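Robots Still Slow at Wiping Tables, Furniture Maker Finds

10/10/24

A robot arm can now wipe a table without help from a person, but it still needs much more time than a human worker, the furniture company Pravico said after a trial in its showroom.

The trial started in September and covered two jobs: wiping dark wood tabletops and putting small items back on shelves. The robot made 1447 attempts at the tables. In 1154 of them, a worker who checked the surface afterward did not have to clean it again.

"This is better than I expected, and it is still not enough for us," said Brisa Manríquez, who manages the showroom. "In the morning we have one hour before the doors open. In this hour one person can do all the tables. The robot was on its third table when the customers came in."

The control software for the trial came from Tiltano, a small company that until now worked mostly with packing lines. Its engineer Ewan Doolan said that the movement of the arm is no longer the main difficulty. The harder part is to decide what is dirt and what is not.

Dark wood shows every small piece of lint, he said, but it also has lines in the grain, scratches and reflections from the lamps. In the first days the arm went back many times to the same scratch and tried to remove it. In other cases it saw a bright reflection and left the area alone, and the dust stayed there.

"A person moves the head a little and understands it is only light," Doolan said. "We have to teach this with a lot of pictures." His team has collected over 4000 of them in the showroom and continues to add more.

The shelf work went less well. Glass vases were taken out of the trial after the first week, and the company did not give results for this part.

Pravico does not plan to buy a robot this year. The staff will keep cleaning the tables by hand, and Tiltano may return with a new version of its software, called Meson, which should also work with round tables and with chairs standing close to the edge.

Manríquez said that she would agree to a second trial, but only outside opening hours.

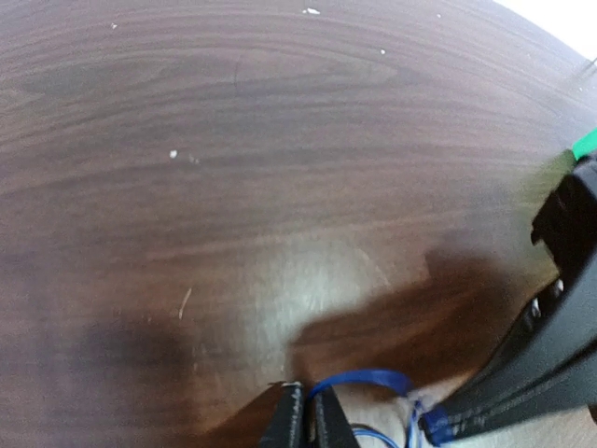

Small white specks on a dark wood tabletop, with the robot's gripper at right.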